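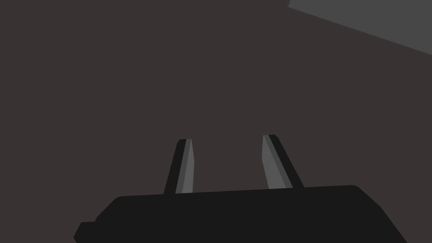 Fig. 1. Simulated gripper, fingers open, nothing held.

Angeliki Kourkoulas
September

Automation at the Zervas packing room, what changes for staff

Model first, people second, that was the plan. Ended up mostly people. Talked to 11 packers over 4 shifts, all on the Jomine line. Job now: pick, check, box, repeat. With the gripper doing the pick they would move to checking and clearing jams. Less lifting, everybody liked that. Less talking too, stations end up further apart.

Rhonda Sutherland (shift lead) worries about who gets retrained frist. Pay grade for jam clearing not decided yet. Two packers asked me, I had no answer.

Still to do: rerun the sim with smaller boxes, type up the Tuesday interveiws.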